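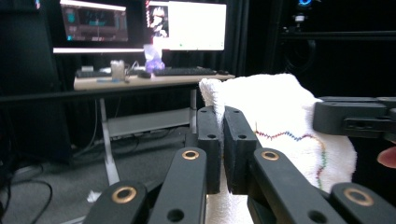 Two grippers, one white towel, and a lot of patience. Photo: Illia Kravets

I've folded towels my whole life without giving them a thought. Then I spent an afternoon at Tillemard with a gripper in each hand, and I may never look at my linen closet the same way again!

The idea was simple enough - I'd try both sets of jaws the lab is comparing, the Timau and the Rasatbridge, on the same chores. Milovan Kos, the engineer running the tests, handed me the Timau pair first. They're heavier than they look (410 grams each, he told me, and I felt all of them by the second hour), but oh, the pinch. Terry cloth is thick and squishy, and I could grab a corner, pull it taut and shake the whole thing without losing my hold.

The Rasatbridge set is lighter and friendlier on the wrists. It also dropped my towel twice, both times right when I was feeling smug.

Kos has logged 1,245 folds since April, and he's not ready to pick a winner. "Ask me about towels and I'd say Timau," he said. "Ask me about dress shirts and I'd change my mind." The thinner fabrics tend to slip down between the Timau's jaws and bunch up, and then you're stuck picking at them with your real fingers.

My best fold came near the end, a bit lopsided, with one corner poking out. Kos put it on the shelf with the others anyway and passed me a pillowcase.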